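Preparing a Work Surface for Long Writing Sessions
Posted 29 January 2021 by Mandla Mokgethi, filed under Workspace, Household Guidance, Drafting

The Hedton Writing Center receives frequent requests for guidance on keeping a desk or kitchen table fit for manuscript work. The following recommendations apply to members who write at home and to those who use the shared tables.

Clear the table at the end of each session. Pages should be squared, clipped in batches of 20 and stored flat in a lidded box. A manuscript of 200 pages fits in one standard box.

Wipe the surface with a damp cloth and a drop of dish soap, then dry it before any paper is set down. Ink marks should be treated promptly with rubbing alcohol on a cotton pad, after testing a hidden spot. 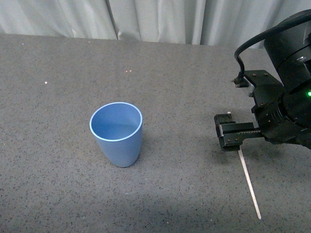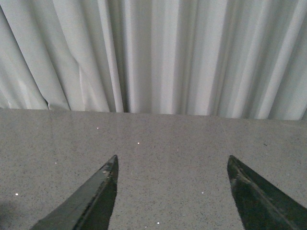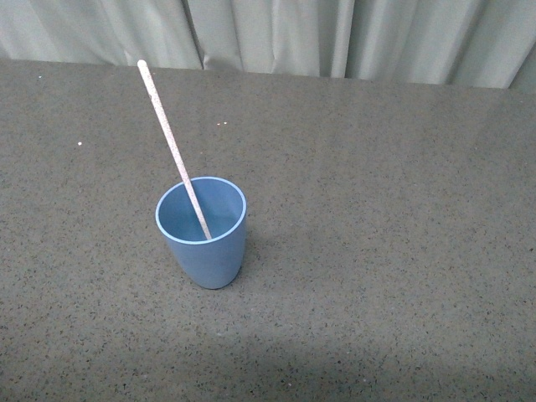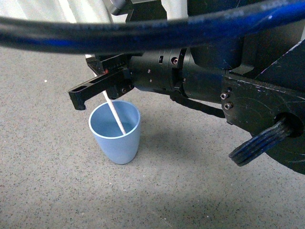 First and third pictures: light blue plastic cup on a gray speckled tabletop.

Drinks should be kept on the side opposite the writing hand and away from open notebooks. If a page becomes wet, blot it, place it between two sheets of plain paper and leave it under a heavy book overnight.

Fountain pens are to be stored with the nib up. Erasers that smear may be cleaned by rubbing them on scrap paper.

Members working toward a daily target of 3000 words are advised to stand and stretch at regular intervals. Questions may be addressed to Prodromos Kouris at the front office.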